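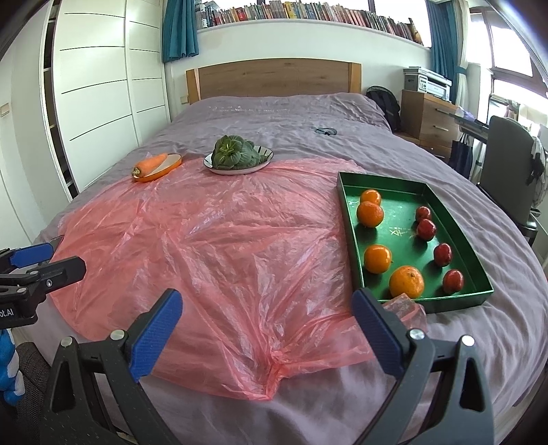

Pink bag on the bed, right jaw open. Left tool at the edge.

The result that Esi Agyeman could not explain was on line 653 of the table, and she had scrolled past it twice before lunch.

The table had 2000 lines. Each line was one demonstration, made by a person with a gripper in each hand, in a bedroom or a kitchen or wherever they happened to live. The method was Wahyudi Rondonuwu's. He called it Stelau, after a street, and he had described it in a single paragraph that went into every report Nunedeck sent out. A person does the task. The tools record the view from the hand, the motion of the hand and the width of the jaws. A model learns to predict the next motion from the last few views. No robot is present until the end.

Line 653 was labeled as a bag task. The score column held the model's prediction error, averaged over the run, and the error was low everywhere except for one interval of four seconds. In that interval it rose to nine times the mean and came back down.

"Bad clock," said Nghĩa Mạch, who had the next desk.

"I checked the clock."

"Check the width sensor."

She had checked the width sensor. The jaws were open and the sensor said they were open. She put the still on the large monitor, where it had been for most of the morning, and ran the interval again at quarter speed. Fruit in a green tray. A carrot in its dish. The bag lay across the duvet with its twisted end toward the tool. The model predicted that the right hand would close on the twist. The right hand did not close. It held its position, with a drift of less than two millimeters, for four seconds. Then it closed on the twist, at the point the model had predicted, and the run went on.

"So it was right," Nghĩa said. "It was early."

"It was early by four seconds."

"People stop. They think about things."

Esi wrote that down, with the time, and then crossed it out. Thinking was not a column.

She searched the rest of the table for the same shape. The search took most of the afternoon because she wrote the filter badly the first time, and it matched every run in which a person had put a tool down. The second version required that both jaws be open, that the hand be still and that the predicted action be the one finally taken. It returned eleven runs. All eleven were by the same operator, listed as Castillo 4. The first fell early in the day's recording and the last was near the end. Each hold was between three and five seconds.

The standard treatment was to cut them. The trimming script removed any still interval longer than one second, on the grounds that a robot trained on pauses would learn to pause. Wahyudi had shown this in September, with an arm that stood over a cup and did nothing until someone pressed stop. Line 653 had slipped through. The drift, small as it was, kept the interval above the script's threshold for motion.

She trained two models overnight, one with the eleven holds and one without, and changed nothing else. In the morning Fatima Radebe ran both on the arm in the back lab, using a bag of the same kind.

The model without the holds took the bag at once and missed the twist in 14 trials out of 40. The model with the holds waited, and missed in five.

"Run it again," said Wahyudi.

Fatima ran it again. The second set was 13 and six.

"What is it waiting for?"

Esi played the wrist view at quarter speed. The arm came down over the bag and stopped. Along the upper edge of the plastic, a fold that had been standing began to lean. It leaned for three seconds, very slowly - the material was still settling from the last time it was handled - and the twisted end moved with it, a little to the left. When it stopped moving, the jaws closed.

Wahyudi watched it four times. Then he asked who Castillo 4 was.

Rima Darwish kept the operator list on the Nurkis server, and she read the entry aloud. Castillo was the site. Four was the fourth person hired there. The contract had ended, the contact field was blank, and under "instructions given" it said: do the task at your normal speed.

"Change the threshold," Wahyudi said.

"To what?" Esi said.

He looked at the fold on the monitor, which had started to lean again from the top of the loop.

"Leave it off for now," he said, and went to find a chair.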